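Moving to a smaller town for the bus

I moved to Clurnadby in June, and the main reason was the bus. People give me a look when I tell them that, so I thought I would write it down properly.

For nine years I lived in Plurnley and drove to work. The drive was 20 minutes on a good morning and close to an hour on a bad one. I never minded driving as such. What I minded was arriving already tired, and then paying for a parking space on top of it. When the garage next to the office raised the monthly rate, I started looking at the transit map, mostly out of irritation.

The 21 goes from the square in Clurnadby to the stop across from my building. There are no transfers. It leaves at 6:50, 7:20 and 7:50, and it comes back until a little after nine at night. I rode it for a week from the park and ride lot before I looked at a single apartment. It was late once, by a few minutes, and the driver said the light at Gillies had been out.

The apartment I found is smaller than the old one. It is on the second floor over a dry cleaner, and it costs $400 a month less. The kitchen has one drawer. I got rid of the big table and a bookcase, and I have not missed either of them. I do miss having a closet by the front door. Coats go on the back of a chair now, and when somebody visits, their coat goes on top of mine.

I kept the car for the first month because I was not sure the plan would work. It sat on the street and I moved it for the sweeper. Then I sold it to a coworker whose daughter needed one for school. The insurance refund paid for a decent pair of boots and a rain jacket with a hood that stays up. 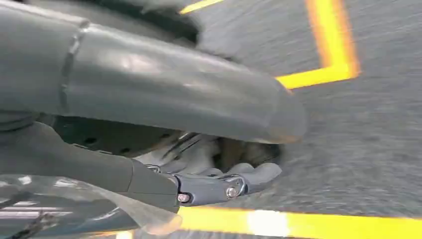
Groceries took some working out. There is a Vurnine store two stops before mine on the way home, so I get off there, shop, and catch the next bus with the bags. Two bags is the limit. I learned that with three, one of which had a melon in it. Heavy things like cat litter and detergent I order once a month, and the dry cleaner will hold a box for me if I'm at work.

The ride itself is fine. In the morning it is mostly the same people in the same seats, and almost no one talks before the hospital stop. I read for the first half and look out the window for the second, after the road gets bumpy. I have finished more books since the move than I did all last year, although several of them were short.

There are things I don't like. The bus shelter on the square faces the wind. Holiday service is thin, and if I want to see a movie in Plurnley on a holiday evening I either leave before the end or pay for a ride home. The schedule posted at the stop is also an old one, and the phone number on it belongs to a tile company now. I have called the transit office about this twice. They were polite both times.

My sister thinks I will buy another car by winter. She may be right, and I haven't promised anyone that I won't. The stop is a four minute walk and the hill on the way back is steeper than it looks on the map, so ice could change my mind.

For now I have the annual pass, which was cheaper than paying by the month. The card came with a plastic sleeve that split in the first week, so I keep it in an old checkbook cover.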